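Lists > edtools-users > Archive > Captions and transcripts in Eltari

Thread index | Previous | Next | Reply | Log in

Subject: Re: Transcript export drops speaker changes

On Friday a list member wrote:

> We moved our recorded lessons from Graltham to Eltari over the break.
> Most of it went fine, but the transcripts come out as one long block.
> In Graltham each change of speaker started a new line. Is there a
> setting for this, or do we have to break them up by hand? We have 178
> recordings and I would like to avoid opening every one.

There is a setting, but it sits in the course and not in the recording, so it is easy to miss. Open the course, go to Media, then Defaults, and look for "Keep speaker breaks." It is off in any course created by import. Courses you make from scratch have it on.

Turning it on does not change transcripts that are already there. You have to run "Rebuild text" afterward, and you can do that for a whole folder at once. I did 107 recordings in one go and left it overnight. By morning all but 18 had finished. Those had been uploaded with captions burned into the video and no separate caption file, so Eltari had nothing to rebuild from. For those I sent the audio through Destlow and attached the file it gave me.

Two things to check before you start:

Rebuilding overwrites manual edits. If any of your teachers fixed names or math terms in the transcript, export those first. The plain text export is fine for this.

If you embedded the player in another page, students may see the old transcript until the embed is refreshed. In our case that meant opening the page in edit mode and saving it again — no other change needed.

Speaker names are a separate matter. The Graltham export does not carry them, only the breaks, so you will get "Speaker 1" and "Speaker 2." You can rename them once per recording, and the new name is applied all the way through. We only did this for the panel sessions. With a single teacher talking it did not seem worth the time.

I have not tried any of this with recordings over two hours. The Ingvarsson plug-in is supposed to split long ones, but we never installed it. 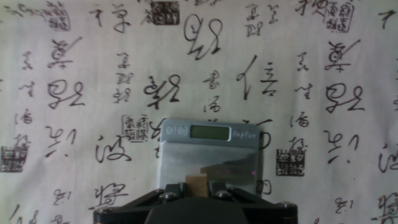
Thanks, the setting was where you said. Does "Rebuild text" also shift the time codes? I tried it on one recording and the chapter links now land a few seconds early.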